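3.2 Household estimates of how long products last

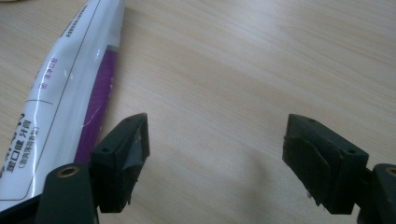 Figure 3. Toothpaste tube with signs of squeezing, on a tabletop.

Nayeli Quispe, interviewed in Lamont, put the problem in terms that several other participants later repeated: she knew what she paid for toothpaste, and she knew which store had it cheaper, but she could not say whether a tube lasted her household three weeks or seven, and she did not see why anyone would know that. She added that she could answer the same question for cooking oil without stopping to think.

The difference between the two answers is the subject of this section. Section 3.1 dealt with price recall, which was good across nearly all product groups. Duration recall was not. Of the 497 households that completed the first interview, 277 gave a duration for every item on the short list when asked without prompting. The others left at least one item blank, and the blanks were not spread evenly. Food staples were rarely skipped. Items kept in the bathroom or under the sink were skipped often, and toothpaste, dish soap and shampoo were skipped more than anything else on the list.

We had expected the opposite for toothpaste. It is bought in a fixed package, used on a fixed schedule, and used by nearly everyone in the home. On paper it should be one of the easier goods to estimate. A person who brushes twice a day could in principle work out a rate of use and check it against the size of the package. No participant reported doing this. When they did offer a duration, they mostly reasoned backward from shopping trips: a tube is bought on the monthly trip, so it must last a month.

Shopping trips and product life do not match very well, however. In the diary phase, 119 households wrote down the date on which each package was opened and the date on which it was thrown out or replaced. The diary sheets were kept on the refrigerator or inside a cabinet door, at the household's choice. For cooking oil, rice and coffee, the diary dates and the interview estimates were close. For toothpaste they were often far apart, and the errors ran in both directions. Small households tended to guess too short. Large households tended to guess too long, and in several of these the diary showed two or three tubes open at once.

Having more than one package open turned out to matter more than household size taken alone. Our interview form asked, "How long does one tube last in your home?" The question assumes one tube. In homes with two bathrooms, or where older children kept their own, the adult answering the form had direct knowledge of one tube and no knowledge of the others. Some answered for the tube they used. Some tried to answer for the whole home. The form gave no way to tell these apart, and we did not see the problem until the Cloststead interviews were nearly finished. The wording was changed for Jakport, and the Jakport figures for bathroom goods are for that reason reported separately in the tables.

A second source of error is the end point. For most foods the end is plain: the bag is empty and something else has to be cooked. A tube has no such moment. Participants described a stretch of days in which the tube was "finished" to one member of the household and still in use to another. In one Cloststead home, the diary gave two end dates for the same tube, eleven days apart, in two different hands. We kept the later date. Villads Holst, who coded the diaries for that site, argued for keeping the earlier one on the grounds that the replacement purchase was triggered by it. His point is a fair one for a study of purchasing. Our interest was in use, and the later date was applied at all three sites.

The length of this final stretch varied with income less than we expected. Lower-income households did use packages further toward the end, but the practice was common in every group, and people explained it in terms of habit and upbringing more often than money. Participants over sixty mentioned it without being asked. A few described cutting the tube open. Others rolled it from the bottom or pressed it flat against the edge of the sink. These accounts came up in the open part of the interview and were not collected in a form that allows a count.

Third, the package itself gives little information. A clear bottle of oil shows its level at a glance, and so does a jar of coffee. Participants who overestimated the life of their oil corrected themselves by walking to the kitchen and looking. With a tube, going to look did not help much. When interviewers invited participants to fetch the item and revise their answer, most kept the number they had already given. Nayeli Bedoya ran this part of the interview in Jakport and noted that people would weigh the tube in the hand, press it once, and then repeat what they had said before.

We compared these results with the earlier Fiser survey of stored household goods, which drew on 700 mailed forms. The Fiser survey did not use diaries, so its duration figures cannot be checked in the way ours can. It did record whether each answer was left blank, and the ranking of items by share left blank is close to ours. Dish soap and shampoo come near the top of both lists. Toothpaste was grouped with "other toiletries" in the Fiser form and cannot be pulled out. The similarity suggests that the pattern does not come from face-to-face interviewing, where a participant might be unwilling to appear unsure about an ordinary matter in front of a stranger.

It is less clear what the pattern means for budget planning, which was the reason for asking in the first place. Advice materials given to households often begin with a list of regular purchases and ask the reader to fill in how often each is bought. If the reader works backward from shopping trips, the list will mostly reproduce the trips. For food this does little harm. For toiletries and cleaning goods it can hide a fair amount of double buying, particularly in homes where more than one adult shops. Zuleica Sampaio, reading an early draft of this section, pointed out that the sums involved are small for any single item -- a tube bought early is still used in time -- and that the cost shows up as storage and scattered cash, not as waste. We agree with this for most of the sample. The exception is the group paid weekly, for whom a purchase made one week early can push out something else.

Two limits should be stated. The diary households were drawn from those willing to keep a diary, and they are likely more orderly than the rest. Their interview estimates were slightly better than the average for the full sample even before the diary began. In addition, the diary period at Lamont began in September, when school routines had just resumed, and three households there remarked that their use of nearly everything had changed that month. We did not adjust for this.

Package size was recorded but is not used in this section. The sizes on sale differed across the three sites, and at Jakport the most common size changed during fieldwork. Todor Babić's adjusted series, which converts each duration to a standard package, is given in Appendix B. The ordering of items in the adjusted series is the same as the one reported here except that shampoo and dish soap trade places.

3.3 Shared items and individual items

The question of who in a household holds knowledge about a product was raised only briefly in the interviews. Each participant was asked to name the person who usually notices when an item is running low. For food, the person named was nearly always the one who cooked.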